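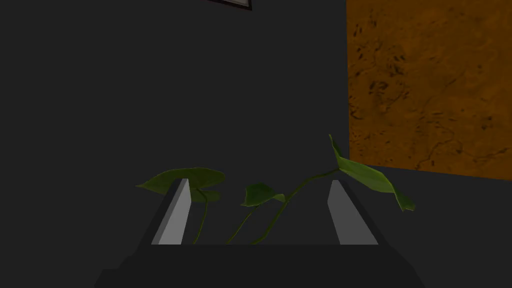
Wrist view, fingers open, plant stems between and around them.

Home | Tickets | Rooms | Parts | Log out

Ticket 914 – Pikar stops at dresser, shift can't release it
28 April 2020, by room services desk, Otow
Print this | E-mail this

Problem: dresser job in the practice room (sim) halts at the plant. Panel says "path blocked", waits for a person. Release button grayed out for shift staff, only desk login works. So every stop = a call to us. 18 calls on this one job so far.

Why it matters: housekeeping runs the sim jobs before they go out to the real rooms. Used to be they dusted and put things back themselves, now they watch two screens and sign off. Fine with most of them – but they can't sign off what they can't restart. One shift went back to doing dressers by hand. Don't blame them.

Tried:
- restart job. Same stop.
- reset arms to home, restart. Same.
- speed down to 75 percent. Stops later, same spot.
- turned off leaf avoidance (desk login). Ran to the end but arm path goes right thru the leaves. Turned back on. Do not leave this off!!
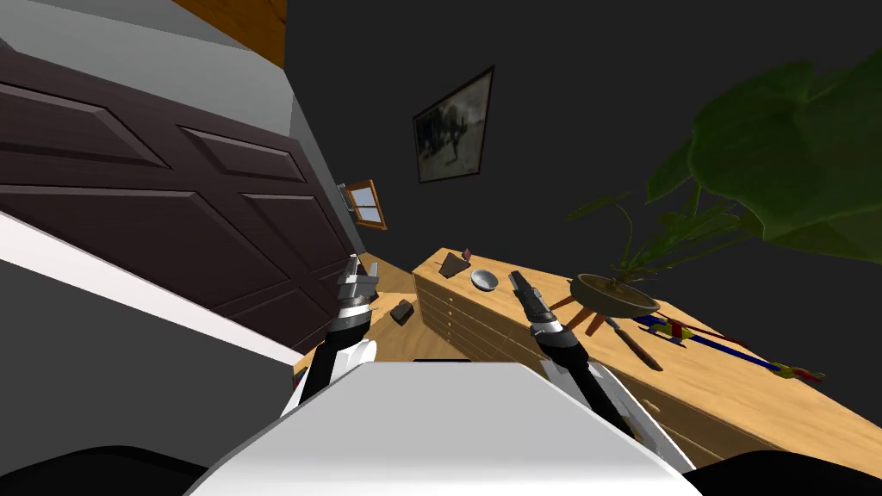

Body view: dresser at right with bowl, planter, long-handled tool and the multicolored toy.

Asked Mansour support. They say the big leaf counts as solid, and clearance is set to 200 mm for anything it can't name. That's not going to work between the bowl and the planter. They sent a smaller number, to be entered per room. Entered for the practice room only.

Also asked them for the release button. Answer was it's a "supervisor function" by default. Our housekeepers know the rooms better than the desk does, so no. Role file changed, needs Zunberg to approve becuase it's their license. 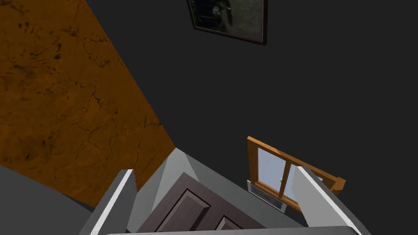 Wrist view, tilted. Window lower right, framed picture up top, paneled wood between the fingers.

Second thing, maybe seperate ticket: wrist view comes up at a slant on the shift screen. People who don't use it every day lose track of which way is up. Older staff asked for the body view next to it, always on. Mansour says it's a display setting. Not found yet.

Update: with new clearance the job ran past the plant. Leaf avoidance on. Ran again, ok.

Update 2: Zunberg approved the role file. Release button live for both shifts. Need one page of instructions at the screens, large print – and the dresser sign-off should be paid time, still being argued, not our desk.

Open: slanted view. Clearance for the real rooms, leave alone till August.

Status: partly solved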